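Can a robot do the chores yet? FAQ
Hedum Home & Shop Help Pages, updated February

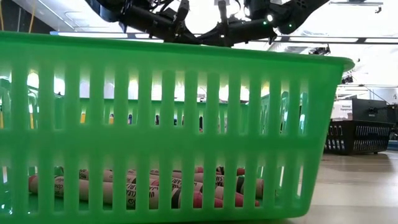 A reader in Buchanan wants to know why anyone would pay for an arm to pick up crayons when a kid does it for free. Fair. Kid also stops halfway and wanders off. The arm doesn't, if it's set up right. Cost is further down.

So can it tidy a room?
Parts of one. Small things into a basket or out of one, at a table, with decent light. Whole room, no. Getting under the couch, no.

Why are crayons hard?
They roll. They pile up and lie across each other, so the gripper goes for one and nudges the next. Wax tips snap if the grip is set too strong. Fat crayons are easier than thin ones.

Does the basket matter?
More than people expect. High sides mean the arm has to come in from the top and not bump the rim. Slatted sides are a pain too, skinny stuff pokes thru and gets stuck. Shallow tray if you have a choice.

How fast?
Slow. We sorted 400 loose parts at the Huvham shop, bolts and caps mostly, and it took from lunch till after 5 pm. A person would of been done by 3. But the person was off doing something else, so.

How often does it drop things?
Our last long run was 1,000 picks, 175 needed a second try. Most were two items stuck together. Wouldn't let it near glasses.

Laundry?
Towels, sort of. Fitted sheets no. Socks it can move but matching them is still your job.

Dishes?
Plastic cups into a rack, ok. Greasy pans, no. Knives, please don't.

Can I leave it running overnight?
We dont. Someone in the building, stop button in reach. Same rule at Huvham and at the Lamora site.

What does it cost?
Depends on arm, gripper, mounting. More than a dishwasher, lots more. For a home it makes no sense right now. For a shop with the same dull bin job every day, maybe, get a quote and ask what happens when the gripper pads wear out.

How many people to set one up?
2 for the mounting. One after that.

Kids and pets?
Keep them out of reach while it moves. No exceptions.

More questions, use the contact form. Replies are slow in February, sorry.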